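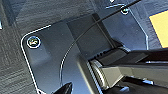
A dark metal plate, held with round-headed screws, on the gray carpet at Brullilwood.

Office kitchens are usually planned last. At Brullilwood, a shared workplace of 4 small firms, the kitchen was drawn first and the desks were fitted in afterward.

Everett Kapoor, who designed the interior for Stoltura, wanted a break room where people would stay for lunch. The old one had a sink, a kettle and two folding chairs. Most people ate at their desks.

The carpet was the first argument. Kapoor wanted it to run through from the offices — a low-pile gray with a fine woven grid. Bakari Chege, who manages the building, wanted vinyl. They settled on carpet for the seating area and wood-look vinyl along the counter after Chege spilled coffee on a sample and left it overnight. It cleaned up well enough.

Some of the furniture is high. A round white table stands by the side wall, with bar-height seats pulled up to it on thin wire legs.

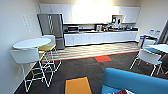
Kapoor picked tall seating so that a person sitting down would be at eye level with a person waiting for the microwave. He also wanted some color, and the mustard-yellow stool was his choice. Chege thought it would show dirt. He now says it's the seat that gets taken first.

Storage was simpler. White cabinets with flat doors run along the back wall over a dark counter, and a section near the right end was left open for things people reach for all day. The refrigerator is stainless steel, with two doors on top and a drawer underneath. Chege empties it on the last afternoon of the month, and anything without a name goes.

The work took 11 weeks and finished in January. Two things are still on Chege's list. He wants a second round table, and he wants felt pads for the wire legs, which catch on each other when the seats are pushed in.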